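Hand-held gripper demos: how many per task, and does lighting matter this much?

Posted by Kevin Kinsella in Robot learning, data and methods
Tags: imitation learning, demonstrations, bimanual, generalisation

I'm trying to reproduce the main result from the Taramance report, the one that says a two-handed policy trained only on hand-held gripper demonstrations gets close to one trained on teleoperated data. I have read the method section several times and I'm still missing something.

My set-up is one table, two hand-held grippers with tracking markers on top, and one person doing the task. The task is a simple one. There is a bowl and a sponge, and the sponge has to end up in the bowl, with the left gripper steadying the rim and the right gripper doing the placing. I recorded 200 demonstrations in March and trained with the settings given in the appendix. On the arms, the policy succeeds 18 times out of 60. The report claims a good deal more than that on a task that looks harder to me.

What I have checked so far: the gripper width calibration is fine, the camera timestamps match the tracker to within one video frame, and replaying a recorded demo directly on the arms works most of the time. So the hardware can do the motion. The failures are nearly all the same. The left arm reaches the rim without trouble, then the right arm comes down short of the sponge and closes on nothing.

Is this just too few demos? Or do I need to vary the lighting and the background as well? All 200 were recorded in the same room with the lights the same way. I would like to know before I spend another fortnight recording.

Jarmila Tichý
Accepted, edited once

It probably isn't the number. We ran a similar comparison at Sotomayor last year, and past the first hundred or so demos the curve was nearly flat as long as the start positions stayed the same. What moved it was where the objects began. If you put the sponge down in much the same spot each time, the policy learns that spot and pays little attention to the picture. Coming down short is what you'd expect when the sponge at test time is a bit further away than it usually was in training.

The replay test doesn't rule this out, by the way. Replay only shows that your poses are good.

Two things to look at before you record more. Plot the position of the right gripper at the moment it closes, for all 200 demos, on one set of axes. If the points make a tight clump, you have your answer. Then mark your 60 test starts on the same plot and colour them by success. I'd expect the 18 good ones to sit in or near the clump.

If that's how it looks, this is the procedure we settled on. It is slower per demo but you need fewer of them.

1. Divide the part of the table both arms can reach into 16 cells. We used a paper template to mark out the cells and then took it away before recording. Don't leave tape on the table or the policy will use it.

2. For each demo, draw a cell for the bowl and a different cell for the sponge from a shuffled list. Do the draw beforehand and print it. People who choose positions as they go drift back to the middle.

3. Turn the sponge to a new angle every time. A block that always lies square to the table edge teaches you one wrist angle and no more.

4. Begin each recording with both grippers open and clear of the objects, and hold still for a second. The tracker needs a clean start, and the policy needs to see some frames where nothing has been touched yet. Ours looked like this at the start of a take, with the sponge off to the lower right of the bowl and at an angle:

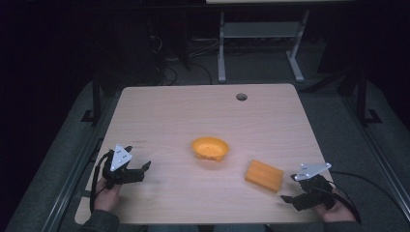

5. Keep the markers facing up through the whole motion. Most of our discarded takes came from the wrist rolling over during the place, when the tracker lost one plate and then jumped. If you see a jump in the pose, throw the take away. Don't smooth it.

6. Hold out two whole cells for testing and never record in them. Otherwise you have no idea whether it generalises or has just memorised the table.

On lighting, we kept ours fixed and dim round the edges and it was fine, but we also tested in the same room. If your arms are in a different room from the recording table then yes, it will matter, and you should record part of the set there. You didn't say which it is.

One caution on the Taramance numbers. As I read it, their success rate allows a second attempt if the first grasp misses. That is stated in a footnote to the results table and it is easy to skip. Score yours both ways before you compare.

Comments

Kevin Kinsella: Thank you. Same room for both. I made the plot and it is one clump about the size of my hand, with a few strays. 16 of the 18 successes are inside it. I had missed the footnote completely. I'll redo the set with the grid.

Jarmila Tichý: Good. Keep the old demos and mix them in at a low weight - they don't do harm once the rest of the table is covered.

Ita Ó Súilleabháin: Does the held-out cell rule apply to the bowl as well as the sponge?

Jarmila Tichý: We only did it for the sponge. The bowl is easy to find and the rim gives you a wide margin.

Cormac Carroll

More data. I have never had a policy get worse from more data. Also try a bigger image encoder, that fixed it for me on a drawer task.

Comments

Ita Ó Súilleabháin: More of the same positions won't help with the failure he describes, though. Was your drawer fixed in place?

Cormac Carroll: Yes, bolted down. Fair point.

Tibor Oláh

I agree with Jarmila on positions and would add one check. Look at the latency between the observation and the action when the policy runs on the arms. In the hand-held recordings there is none to speak of, as the hand and the camera move together. On the arms there is always some. If you don't shift the actions to allow for it, the gripper can close while the arm is still on its way, and from the side that also looks like coming down short.

You can tell the two apart quite easily. Run the policy at half speed. If the success rate goes up a lot, it is latency. If it stays where it was, it is coverage. When we set up the Clulley arms we had both problems at once, and fixing only one of them hardly changed the score, so do the test again after you have retrained.

The Tusaritz scripts have an option for the shift, but it is off by default and the value is in frames, so you will need to convert it if you measured in milliseconds.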